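A Morning at the Pidthorpe Sorting Warehouse

October 19, 2020

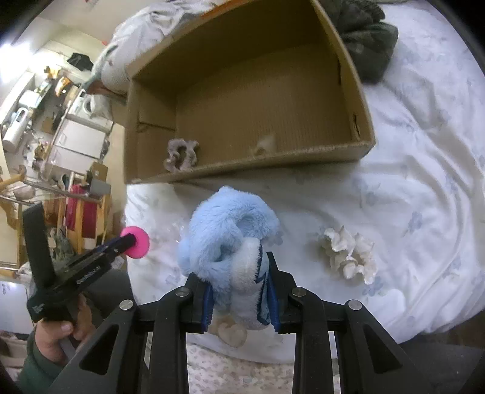
I drove out to Pidthorpe for the open morning at the clothing reuse warehouse. It sits behind the old dairy on the Girkura road, and the sign is small, so I went past it once and had to turn around at the feed store. Parking is on gravel at the side. Visitors were let in through the loading door in groups of six, masks on, and we had to stay inside the yellow lines painted on the floor.

Mahsa Shokri runs the floor and led our group. She has been there nine years. Before that she worked in the returns department of a mail-order company, and she said the work is much the same except that there are no labels to scan.

Donations come in by van from the drop-off points. Bags are opened on long tables and the contents go into boxes by type: coats, knitwear, children's things, shoes, bedding, and one category she called "small and odd," meaning hats, scarves, headbands, gloves and belts. Small and odd takes the longest per pound. Gloves get matched at a separate table, and single gloves are kept for two weeks in case the other one turns up in a later bag.

Anything with a zipper gets the zipper run up and down. Plush and fleece are checked by hand for matting and for gum. Wool is bagged and put in a chest freezer for moths before it goes anywhere near the shelves. I asked about smoke smell and was told they air those pieces on a rail by the back door, and if that fails they go to rags.

The baler was the loudest part of the tour. It is an old Zindonier and takes up one corner. We watched it press a load of worn T-shirts, which are sold on to be cut into wiping cloths. Mahsa said it had broken down five times since March and the parts are slow to arrive. The new conveyor at the far end was not switched on for us.

After that we saw the shop, a plain room with good lighting and rails set wide apart. Winter coats had just been put out. Prices are by color of tag, and the chart is on the wall by the register. I bought a gray cardigan and a set of pillowcases.

There was coffee outside from the Huang bakery van, and sesame rolls, which had mostly sold out by the time our group was finished.

A few practical points for anyone going to the next one. Book ahead, as they turned away more than one car while I was there. Wear closed shoes. The warehouse is not heated and I was cold by the halfway point. The restroom is in the shop building, so go before the tour starts. Donations can be left at the side hatch on the same visit, but they do not take pillows, car seats or anything electrical.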